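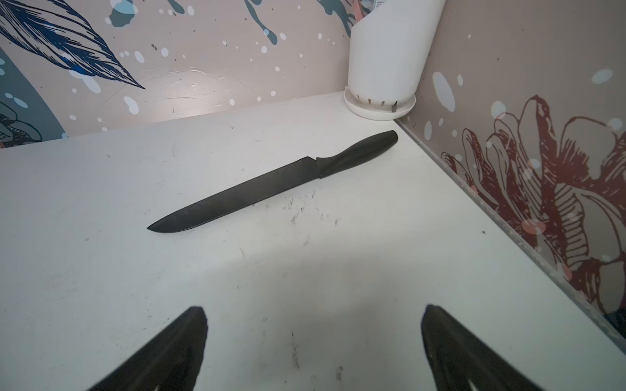
Vuvora Kitchen Words

A word list with recipe sentences, version 6

What is in this package

Vuvora is a small collection of words that home cooks use for cutting, cooking and cleaning up. Every word comes with a plain meaning and at least one sentence from a recipe. I started it in May, when I tried to translate my aunt's recipes and found that my dictionary had one word for "chop" and her notebook had four.

The list is made for people who write recipes for readers in a second language. It can also be used for spell checking and for simple search.

Files

words.csv – one word per line, with meaning and group
sentences.csv – the recipe sentences, linked by word number
groups.txt – names of the 7 groups (cutting, heating, mixing, measuring, tools, surfaces, storage)
changes.txt – what was changed in each version

All files are UTF-8 and use a semicolon between columns. Please check this setting before you open them in a spreadsheet program, or the fractions will turn into dates.

Where the sentences come from

The sentences were written by home cooks in Jolcombe and Sovine, who gave permission to share them. I corrected the spelling but I kept the grammar. Names of family members were removed.

The group "surfaces"

This group is new. It has words such as counter, worktop, board and table. Many cooks use two of these for the same thing, so the meaning column gives both.
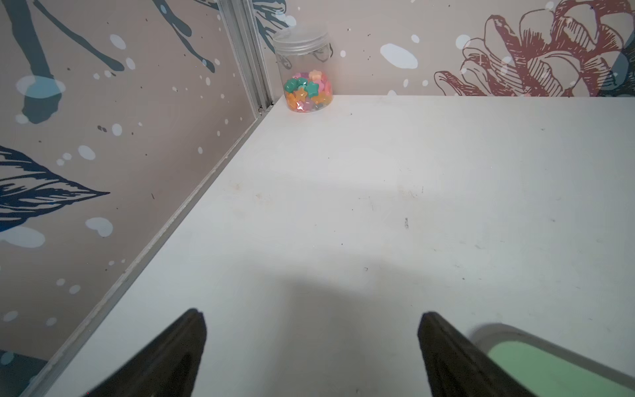

White tabletop with faint smudges and small scratch marks. Related words: scuff, smudge, scratch, wipe down.

Known problems

Words for knives are not equal in both towns. "Cook's knife" and "kitchen knife" are still two entries, and I did not decide yet if they should be joined.
Oven temperatures are in Celsius only.
The group "storage" is thin, with 10 words.

License and contact

Free to use and change, if you name the source. Corrections are welcome – send them to Ashwin Iyengar at the Virk reading room, with the word number in the subject line.

Last updated 3 February 2020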